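We use cookies to keep you signed in and to count visits. Accept all | Manage settings

Trodwood Makers' Hall: help desk log
Ticket: Label printer in the front office prints half a label, then sulks
Status: closed, grudgingly
Posted 9 October 2021 by the help desk

Reported fault: The Panberg label printer feeds one label, prints the top half of the next, and stops with a steady orange light. The person reporting it had already switched it off and on, which the desk appreciates, and had hit it, which the desk appreciates less.

First look. Test page from the printer's own button came out fine. Test page from the office computer came out as half a label and an orange light. So the printer can print when it feels like it, and the trouble is somewhere between the computer and its good intentions.

Checked the label size in the Bilell stock program. It was set to 210 mm long. Our labels are a good deal shorter than that. A sheet of A4 is 210 mm wide, so somebody had presumably been trying to print a letter on a label printer. Changed it back. Printed one perfect label. Closed the ticket and had a biscuit.

Ticket reopened after the biscuit. Same fault, same orange light, slightly smugger.

Second look. The size had gone back to 210 mm. Changed it again, saved, closed the program, opened it: 210 mm. Bilell keeps its settings in two places and believes whichever one you didn't edit. The second lives in the shared folder, in a file called "Han layout (old) DO NOT USE", which everything uses.

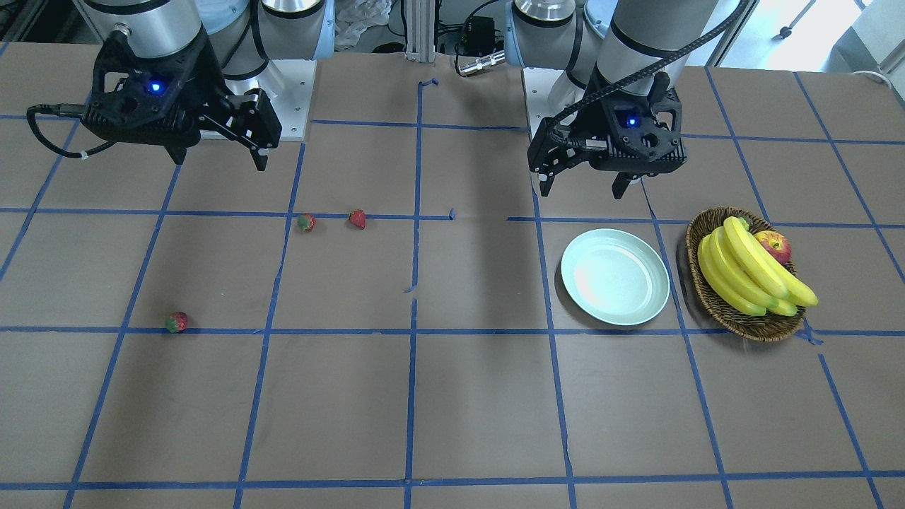
Page last changed: 9 days after closing, to add the note on roll tension

Opened the old Han layout and corrected the size there too. It held after a restart. Ran a batch of 10 labels. The first 6 were good and the rest crept steadily to the left until the postcode was printing on the backing paper.

Third look. Creeping is a roll problem. The spindle on this model takes a roll of 200 labels, and the one fitted was the bigger roll from the old printer, wedged in with a folded bus ticket. Removed the bus ticket. Fitted a proper roll, ran the gap sensor set-up (hold the feed button until it blinks twice, let go, wait for it to waste three labels) and tried the batch again. All straight.

Note on roll tension, added later: if the labels start to wander again, check that the grey guides are touching the roll on both sides. Touching, please. The last set had been pushed in so hard that the roll couldn't turn.

Outstanding: the old layout file ought to be renamed. The desk tried this in April and the stock program wouldn't open until the name was put back, words "DO NOT USE" and all. Left alone. The big rolls are in the bottom drawer of the stationery cupboard for anyone who still owns a printer that wants them.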